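Fastwood offer for Azimi: what happens to our seed contracts?

Forum > Arable > Seed and Inputs
Page 1 of 1

praltgate_farmer
Posted 7:40 am

Good morning to all. I think most of you have read by now that Fastwood has made an offer for Azimi, and that the Azimi board has said no to it. In the trade they say a second offer will come before the end of August. I am not a shareholder in either of them. I grow winter barley and beans on 223 hectares near Praltgate, and nearly all of my barley seed comes from Azimi under a forward contract which I signed in spring.

My worry is simple. If Fastwood buys the company, do they have to respect the price I have signed? And will they keep the smaller varieties? Fastwood already has its own barley programme, and I do not believe they will pay for two of them for a long time.

I would be glad to hear from people who went through something similar.
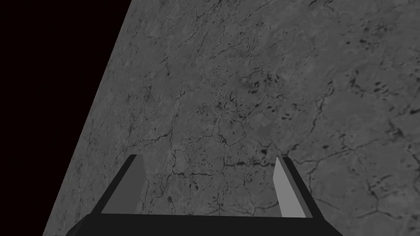
Can a new owner change the price in a forward contract that is already signed?

A signed contract normally passes to the new owner with the same terms, unless there is a clause about change of control. This is what my merchant told me on the phone. I have looked in my papers for such a clause and I found one on the last page, but it speaks only of "reasonable notice" and I don't understand what is reasonable here.

heavyclay17
Posted 8:15 am

I would not lose sleep over it. The first offer was refused, the second may be refused too. These things go on for a year and then everybody forgets. Drill your barley.

Tuấn Lưu
Posted 8:52 am

I disagree with heavyclay17. When Fendon was sold, we had the same talk at the co-op, and people said "nothing will change". The contracts for that season were respected, this is correct. But the next season two of the four bean varieties were gone from the list, and the one I used went up by 17 a tonne. They did not break any contract. They just did not offer the same one again.

So my advice to praltgate_farmer is to read the clause about renewal before the clause about price.

heavyclay17
Posted 9:10 am

Seed went up everywhere that year, Tuấn. You can't put it all on the sale.

Tuấn Lưu
Posted 9:31 am

Not everywhere. Our neighbours who bought from the small merchant paid the same as before. I have both invoices because we shared a lorry.

praltgate_farmer
Posted 12:20 pm

Thank you both. I went through the papers again over lunch. There is a renewal clause, and it says that Azimi "will endeavour" to offer the same variety. English is my third language, but I think "endeavour" means they will try and they promise nothing.

What troubles me more is the royalty on farm-saved seed. At present I save part of my beans every year and I pay a small fee for it. Fastwood has a different system, where you declare the hectares and not the tonnes — for me this would be more expensive, as my yields on the hill are poor.
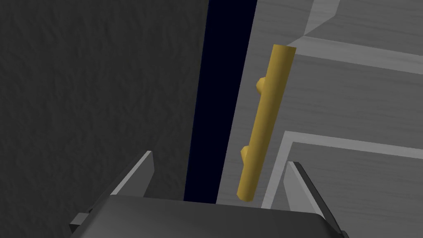 I made the calculation for last year. With the present system I paid 205 for the whole farm. With the Fastwood system, if I understood their leaflet well, it would have been 900. I know that for a large farm this is nothing. For me it is a repair on the sprayer.

E_Calado
Posted 1:05 pm

Eduardo Calado here, I used to sell seed and now I only grow it. Be careful with that leaflet. The rate per hectare in it is for certified customers who don't buy any new seed in the season. If you buy part and save part, there is a lower rate, but you must ask for it in writing and they don't advertise it. I would check this before getting angry at 900.

On the takeover itself, I think it will go through at a higher price. The Azimi board did not say the idea was bad, they said the money was too little. For me this is an invitation.

beanandgone
Posted 1:48 pm

Also there may be a third buyer. My agronomist heard the name of a chemical firm that would take only the barley side and leave the beans and the vegetables. No idea if it is true.

heavyclay17
Posted 2:02 pm

Every agronomist has heard a name.

Tuấn Lưu
Posted 2:25 pm

If they split barley and beans, then praltgate_farmer would have two contracts with two owners. Ask your merchant who would hold the bean part. Better by email, so you have the answer on paper.

praltgate_farmer
Posted 6:35 pm

I have written to the merchant this afternoon with three questions: the notice period, the lower rate that Eduardo mentions, and who keeps the beans if there is a split. He replied only that he is waiting for news himself. I will order the barley as planned and hold back the bean order until I have an answer. When he writes I will put it in this thread.

E_Calado
Posted 7:12 pm

Don't hold the beans too long. Last year the good lots were gone early.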